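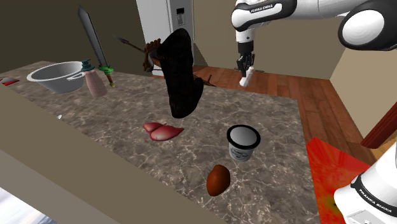 Francine Sutherland wants to know, before I post anything else, whether they let visitors drive the arm or if it's all canned. Fair question! Short answer, both. Long answer, keep reading.

Open day at Prenix, Whitcombe site, 12/11/18. Got there late, parking is a joke. Posting from the hallway so sorry for typos.

First half is all simulator. Big screen, a Franka arm, kitchen counter loaded with the weirdest stuff they had in the object library. Sword with a green guard. Black boot. Pump bottle. Some kind of raw meat. Guy next to me asked if it was a game.

Reason for the weird stuff, per Isla Ellery who ran the demo: if the arm only ever sees mugs it gets good at mugs. So they shuffle. 1000 layouts a night, new counter, new floor, new junk every time.

Canned part: 30 runs played back fast. Grabs, misses, drops. They left the misses in, which I liked. One drop got a cheer from the back row.

Live part: you sit down, you get a little hand controller, you try to pick one thing up and set it down somewhere else. 3 tries each. Line was long.

My tries: miss, miss, knocked it over. The depth is what gets you. You think you're right on top of it and you're way past teh thing.

Kid in front of me got it first go. Of course.

Asked what the success rate is when the software drives. 74 percent on stuff it has seen before. On new stuff Isla just said "lower" and took the next question lol

Forholm people were there too, asking about cycle times. Very different crowd. Lots of notebooks.

Real arm is in the room next door, behind glass. No touching. They ran one short pick on it and then it was lunch. Wish that part was longer tbh.

@ Francine yes you can sign up, next one is in May, at the Ustton building this time. Get in line early for the controller, and eat first, the sandwiches went fast.

Ok they're starting the Q&A, more later if my battery holds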